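Textbooks > Robot Learning for Beginners > Chapter 5

Chapter 5: Where Do the Examples Come From?

I put off writing this chapter for ages. Training code is fun to write about. Collecting examples is mostly packing the same small box over and over, and I've done a lot of that!

My first real job was at Visser, where Dineo Potgieter handed me the controls of a two-armed robot and asked for 2000 episodes by November. An episode is one full try at a task, start to finish, with every arm movement saved next to the camera view. I figured I'd be done early (I was not). After nearly 1000 of them I was still learning how to hold a cable so it wouldn't spring open.
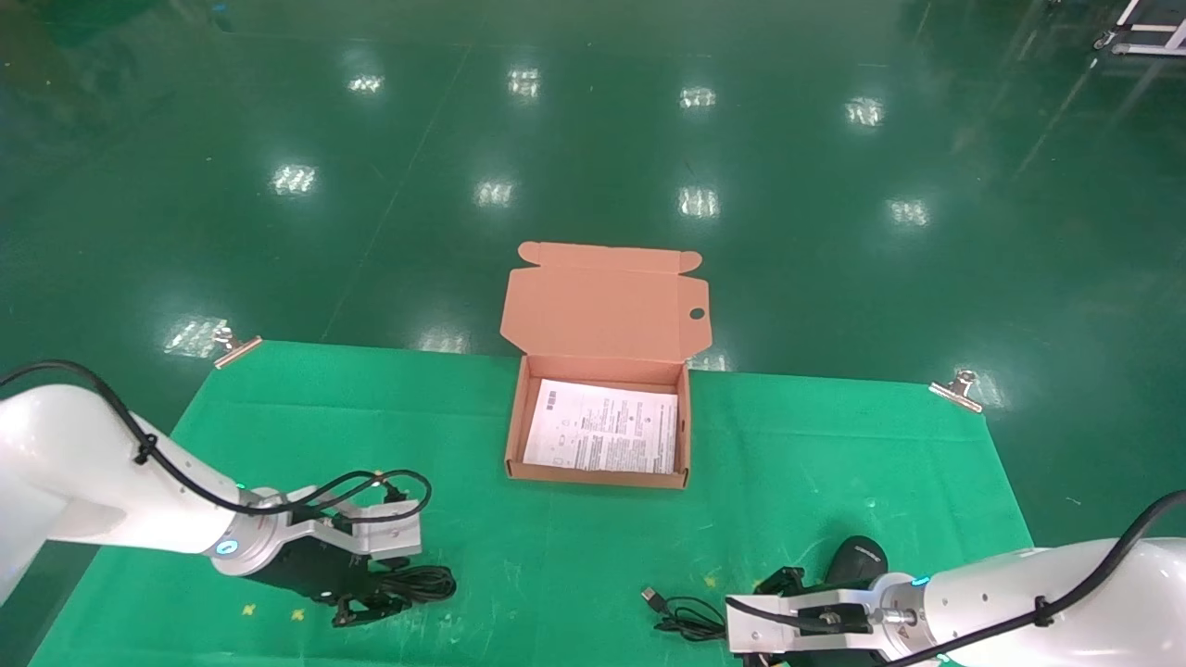 5.1 Pick a Task You Can Say in One Sentence

"Put the cable and the mouse in the box." Great, but does the lid get closed? Which arm goes first? Brock Landry and I once answered those differently for two days, and the model learned a mushy mix of us both - we had to sort the whole batch by hand. So write your sentence down, then write down what counts as finished.

Related chapters
Chapter 4: Cameras and Arms
Chapter 6: Cleaning Up Your Episodes
Appendix: The Skadell Practice Set

Copyright Oluser Press, Vomesby | Contact | Back to top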